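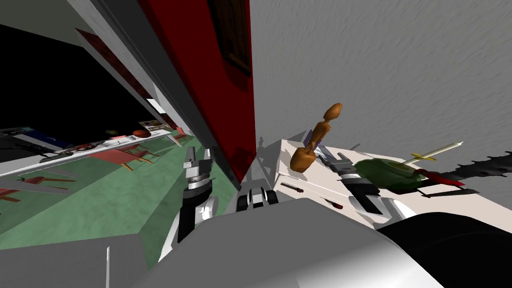
MINUTES: FAULT REVIEW, DULO TWO-ARM SIMULATION

Granura, Tullton office, November
Present: T. Ogunleye (chair, minutes), controls, simulation, safety, one observer from Ruiz-Ortega
Meeting opened at 2:10 p.m.

1. Previous minutes
Accepted with one correction. The step time for the contact solver was given in seconds and should read 10 milliseconds.

2. Summary of fault
Run 1039 of the Dulo tabletop task stopped on a force limit in the right arm. The limit is set at 80 newtons. The stop itself worked as specified. The fault under review is that the controller went on reporting "object held" for the figurine after the contact solver had dropped all contact between the object and the fingers.

Simulation noted that the figurine is tilted above the left end of the white table in the overview render, with the right gripper's fingers open close by. The render alone does not settle whether the object was in contact at that step. The contact table has to be read alongside it.

Controls stated that the held flag is set on finger closure and cleared only by a release command. It is not checked against contact. A lost object therefore leaves the flag set until the next planned release, and the planner adds the object's mass to the arm load for as long as the flag stands.

3. Gripper state
Controls asked for the close gripper view to be entered with these minutes. The fingers are apart and the gap between them is empty. It was agreed that a view of this kind can be used to check the gap by eye, but that it will not be used as an input to the held flag. The background in that view is the red wall with the canyon picture, and gives no reading of table position. 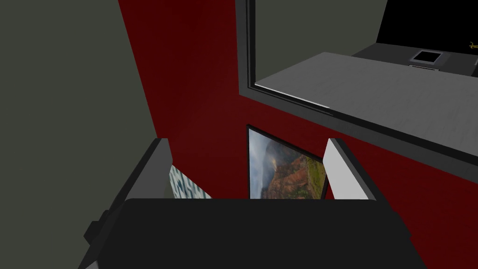
Temitope Ogunleye

4. Safety
The chair asked whether the same logic is in the build sent to Ruiz-Ortega for hardware trials. Controls confirmed that it is. The observer asked for a written notice before the next trial. Safety classed the fault as reportable: on hardware, a wrong load estimate could cause the arm to push up harder than planned when empty.

Safety asked that the force limit stay where it is. A proposal to lower it for the right arm only was not supported.

5. Replay results
Some 42 replays were made from the saved state. The false flag came up in all replays where contact was lost before release. No false flag was seen on the left arm, but the left gripper had no pick assigned in this task, so the result says little.

The room view was also tabled. In it the figurine stands upright on the left end of the white board, and the right gripper is against the board or holding it. Simulation will check whether contact with the board is being logged under the figurine's object number. The left gripper is open and empty.

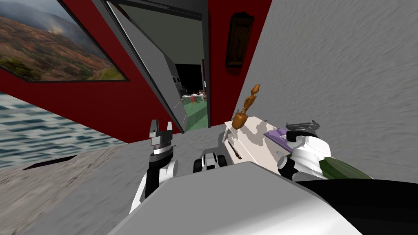 Page 2

6. Actions
6.1 Controls to clear the held flag when contact is absent for three solver steps in a row.
6.2 Simulation to split board contact and object contact in the log.
6.3 Safety to send the notice to Ruiz-Ortega. Hardware trials on the present build are on hold until it is answered.
6.4 T. Ogunleye to reopen the fault record for run 1039, which had been closed as a normal force stop.
6.5 Controls to repeat the replays with a left-arm pick.

7. Other business
Log storage at Tullton was deferred to the next meeting.

Meeting closed at 3:05 p.m.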